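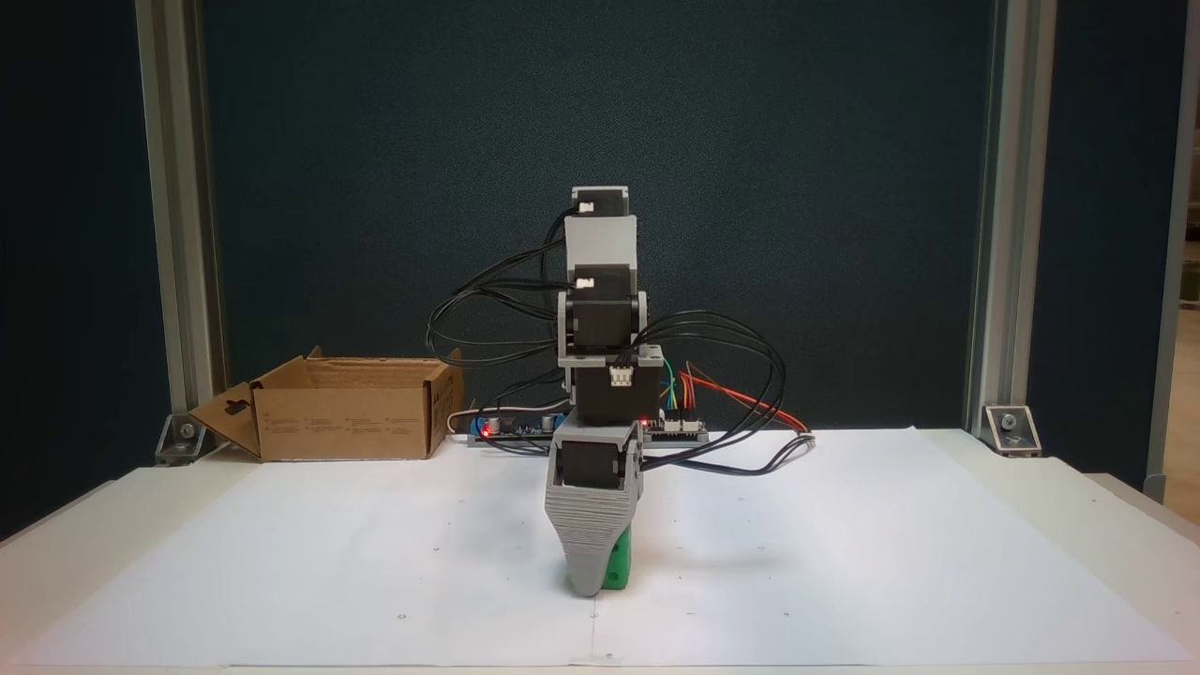

So I finally got Eduard Šindelář on the phone, two weeks after he won Brokadbridge Sings, and yes, I screamed a little when he picked up! He was eating toast. "I still can't watch the final back," he told me. "My voice cracks in the second verse and my mom rewinds it every time." (I've watched it way too often and never heard a crack.) He beat Svatopluk Matoušek by 640 votes, and the two of them still text most days. "He sent me a cake," Eduard said. "It had his face on it." The single is out in August, and he's already sick of the chorus.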